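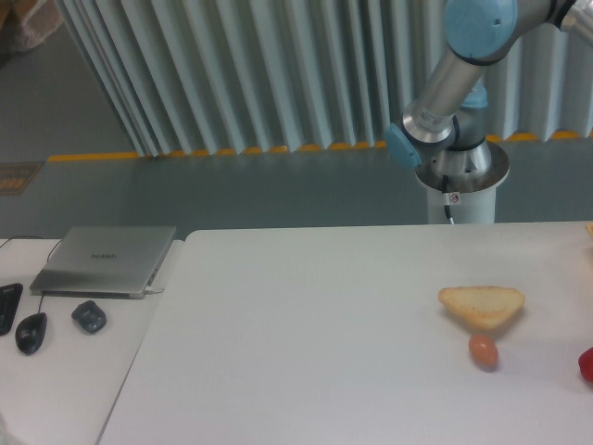 Making a low grocery budget last: which tips hold up

Posted 2019-07-19 by Kornél Oláh

The Jerkeck housing office has started handing out a leaflet called Eat Well for Less. They printed 2,000 of them, and I have now been given three. Most of the advice seems to have been written by someone with a car, a chest freezer and a free afternoon. I've had none of those for a while, so I tried what I could and made notes.

Buying in bulk

The leaflet loves bulk. A big sack of rice at Briltico does work out cheaper per pound, no argument there. But you pay for all of it on the same day, and if the rent has just gone out, that day is a bad one. Buy big only for the things you already finish every month. For us that means rice, oats and onions. Flour went buggy on us last November and we threw out half the bag.

Check the shelf tag too. Twice now the "family size" canned tomatoes have cost more per ounce than the small cans next to them. Bring a pencil, or use the calculator on your phone.

Freezing

"Freeze everything" is the second big tip. Fine, if your freezer is more than a shelf with a flap. Ours is a Katona that came with the apartment, and it holds a loaf, a bag of peas and one tub of soup. Freeze flat in zip bags and stand them up like files once they're hard. Write on the bag before you fill it. Skip potatoes, which come out like wet sponge.
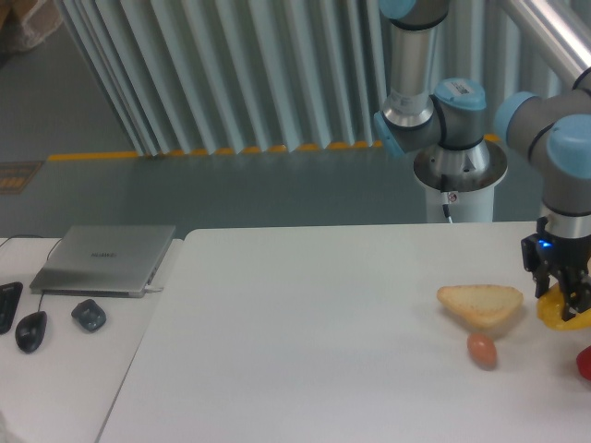
Leftovers are where I part ways with the leaflet most. It tells you to plan a "leftover night" every week, and I don't know a household on a tight budget that has a whole night's worth of food sitting around. What you do have is odds and ends, and those are worth looking after. A slice of bread out on the tabletop, like the one in the picture, can still be toast or crumbs if you deal with it the same day. Dry the slices in the oven after something else has been baking, with the heat already off. Crush them in a bag with a can. They keep for weeks in a jar as long as they went in fully dry.

Soft vegetables are still good for soup if they smell all right and there's no mold. Cut out the bad spot on a carrot or a pepper and use the rest that day. With tomatoes or berries I don't bother cutting around mold. They go.

Budget apps

The back page pushes an app called Justunine. It wants your bank login, a list of everything in your cupboards and a photo of every receipt. I gave it a month. It told me I could save $696 a year, mainly by cutting "dining out," which it had worked out from a payment to the school cafeteria. I took it off my phone and went back to an envelope and a notebook.
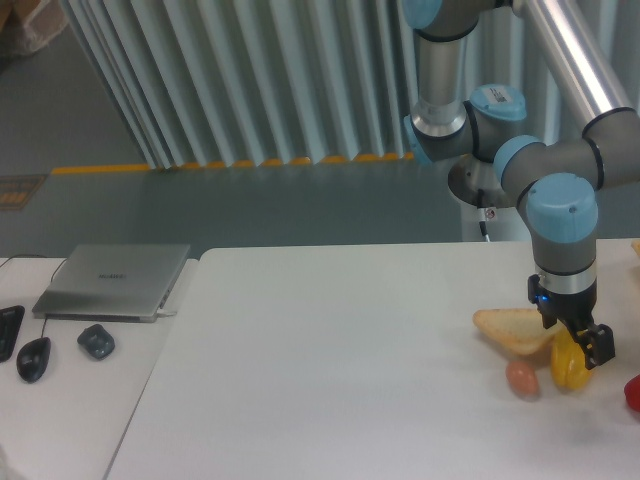 The notebook is dull, but it works for me. Divide the grocery money by four on the day it arrives and keep back a little for the extra days, or the last week will be toast and tea. Write down what you spent before you put the bags away. I leave a page at the back for prices of the ten things we buy most — that page has been more use than the whole leaflet.

One more for the skeptics' pile: homemade laundry soap. The leaflet says it costs pennies. It left our towels stiff and gray, and by the time I'd bought the washing soda, the bar soap and a bucket, I could have had two boxes of store brand.

If you have a tip that has worked through a really short month, send it in with what it cost you. I'll try it before I print it.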